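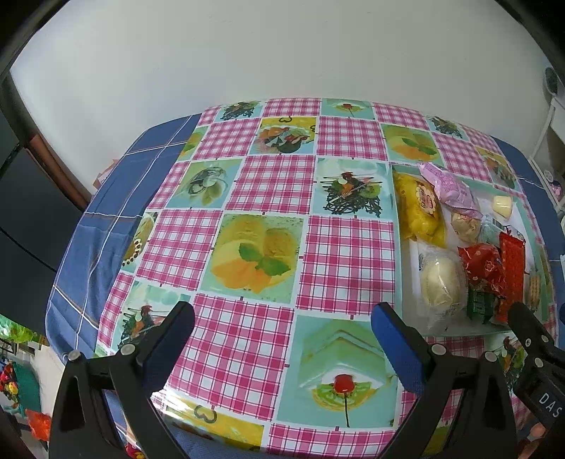 3 min read

July, a little after six in the morning

Slept badly again. The heat doesn't leave the apartment until four or so, and by then the delivery trucks have started on the corner. I got up, drank two glasses of water and sat down at the kitchen table with the Portuguese workbook, on top of the tablecloth with all the cakes on it. I managed one page. The past tense is not going in.

Yesterday was the long walk with Rachid. We had been putting it off since spring, first because of his knee and then because of my mother's visit. The plan was to follow the old rail bed from the Drandar bridge up to the reservoir, eat lunch and come back by bus. The bus part did not happen.

We started at seven. The first few miles are flat gravel and shaded almost the whole way, and we talked mostly about his brother's divorce and whether he should lend him money again. I said no. He said he had already done it. After that we talked about tomatoes.

Past the second tunnel the path gets rough. Someone has pulled up the ties and left them in the ditch, and there are nettles up to my waist on both sides. I wore shorts, against advice. My shins are still pink this morning and I put the cream from the bathroom cabinet on them, which expired two years ago and did nothing.

The trail sign at the top says 2447 feet. Rachid's watch said 19 feet less and he was annoyed by this for longer than I would have thought possible. He wanted to write to the county. I ate my sandwich (cheese, mustard, the last of the pickles) and looked at the water. The level is low. You can see the stone foundations on the far side from when there was a village, and a straight line that must have been the road. Two men were fishing from it. I thought about the people who used to live there, whether they got a fair price for their houses, and then I thought about my own rent.

The last bus was supposed to leave at 4:10. We were at the stop ten minutes early and it never came. There was a notice taped inside the shelter about a summer schedule, but the sun had bleached it so badly that I could only read the word "except." We waited until five and then walked down to the highway, and Rachid called Divya, who drove out to get us even though she was in the middle of painting her hallway. She had paint on her ear. She would not take gas money, so I owe her dinner. I should do it this week, before I let it slide the way I did last time.

Home by seven. Feet not too bad, one blister on the left heel. I had the old boots on, the ones I had resoled, and the right one is coming apart again at the toe. The man wants 33 dollars to glue it. I don't know if it's worth it for boots this old, but new ones cost far more than that and I'd have to break them in before September.

September is the other thing. Jagadeesh wrote to ask if I'm still coming for the full ten days or only the first half. I haven't answered. I have the vacation time – that isn't the problem. The problem is the ticket, 429 dollars the last time I looked, and that was with a stop overnight. I told myself I would decide by the end of the month. If the dentist comes in under what I'm expecting, I'll go for all of it.

To do today: answer Jagadeesh, even if only to say I don't know yet. Return the library books. Call the bus company and ask about the schedule. Buy water, onions, stamps and something for the nettle rash. Ask Divya which evening suits her.

It's nearly seven now and the sun is on the sink. I'm going to close the blinds and try one more page of verbs before work.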